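27/05/2021

Woke up at five with the choir piece already going round in my head, the alto line, which isn't even my line. We've been at the Koech setting since January and I still can't get from the second page to the third without sliding flat, so there I was in bed, humming into the pillow like a crazy person, trying to hit that jump before the birds drowned me out.

Gave up and went down and made oatmeal. Burned it a little. Ate it anyway with too much brown sugar and read the back of the concert flyer, which finally came from the printer last night. They've spelled "Requiem" right and "refreshments" wrong. 200 copies! Ekow says we should leave them and see who notices, and I suspect he's going to win that one, considering what the reprint would cost us.

Rehearsal is at Udeo Hall now, by the way, for as long as the church has its floor up. I like it better and I feel guilty saying so. The church is beautiful but you sing a note in there and it wanders off into the rafters and comes back late, so you never really know what you did. At Udeo you know right away. Last night I came in a full bar early on the Sanctus, all by myself, a big confident note, and it hit the back wall and came straight home to me. Deming turned all the way around in his chair. He didn't even say anything, he just raised his pencil and made a little mark in my score for me, a pair of eyeglasses, which I gather is what his old teacher used to draw when she meant LOOK UP. I've got eyeglasses all over that page now.

I've been thinking about why I'm so bad at watching the conductor. I read music slowly, is the truth. I learned late, out of a library book, when I was home with the kids and wanted something in my head besides phonics, and I still spell my way through a line of notes the way Ruthie used to spell her way through a cereal box. So my eyes are glued down. If I look up I lose my place, and if I don't look up I come in early on the Sanctus. The only cure is to know it by heart, and that's why I'm humming at five in the morning.

My plan is 2 pages a day, and no skipping the Latin. I put the recording on while I drive and I sing against it, and at the long light by Hulell Hardware I do the breathing exercise, in for four and out for twelve, with my hand on my ribs. A man in the next lane gave me a very worried look yesterday. I waved.

Then the afternoon went sideways. I meant to go through the Agnus Dei at the piano (the tuner has been, it's 70 dollars well spent, the middle D no longer sounds like a doorbell) and I sat down and Mom called, and we talked for the longest time about whether she should come to the concert or not. She wants to. She's worried about the stairs. I told her there's a side door at Udeo with a ramp and that Ekow can save her the end seat, and she said she doesn't want to be any trouble, and I said you're no trouble, and she said well, what would I wear, so I think she's coming — she wouldn't ask about clothes if she weren't. She sang in a chorus herself before I was born. I only found that out a couple of years ago! She still knows her part in the Fauré, all of it, and she did some for me over the phone, kind of thin and breathy but dead on pitch. I had to hold the phone away from my face for a second.
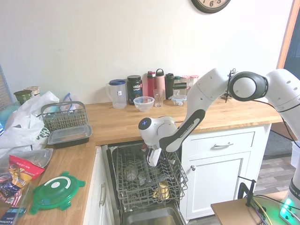
Bettina Daveck

So no Agnus Dei. I did it in the evening instead, singing in the kitchen with the score propped against the sugar bowl, and it went better than it ever has at the piano. I think I try less hard when I'm standing up. I got through the whole first page from memory, lost the second entrance, went back, got it, and then took the high part up the octave for fun and scared the cat off the windowsill.

Still to do before the next rehearsal: hem the black skirt, which is dragging at the back. Call Ekow about the end seat. Find my good folder, the one with the elastic, so I'm not dropping pages all over the risers like last spring. And pencil in the breaths on page three, because I keep running out of air on "dona" and gulping right in the middle of the word.

We've sold 180 tickets so far. I keep picturing all those people sitting there while I come in early. Deming says put the nerves into the consonants, and I've no idea what he means, but I spat out my t's tonight and it did feel pretty good.

It's past ten now and the alto line is back. Going to try a bath and see if that gets rid of it.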